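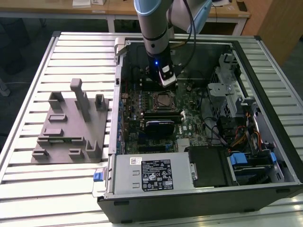 Raltov Division Counter, version 7: review

The Raltov records votes by member, party and ward, then exports a signed list for the minutes. We ran it over 40 divisions at Zoltbridge council, including a budget sitting with 71 amendments.

Tallies matched the clerk's sheet in every division. Abstentions are logged separately from absences -- the older Folex merges them.
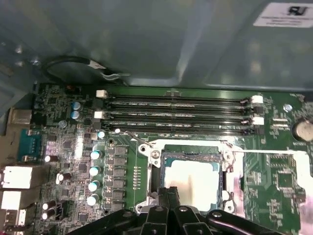

Faults

Paired votes must be entered by hand. Late changes of vote overwrite the original entry and leave no trace in the export, a serious gap where a result is challenged. Party labels cannot be edited mid-session.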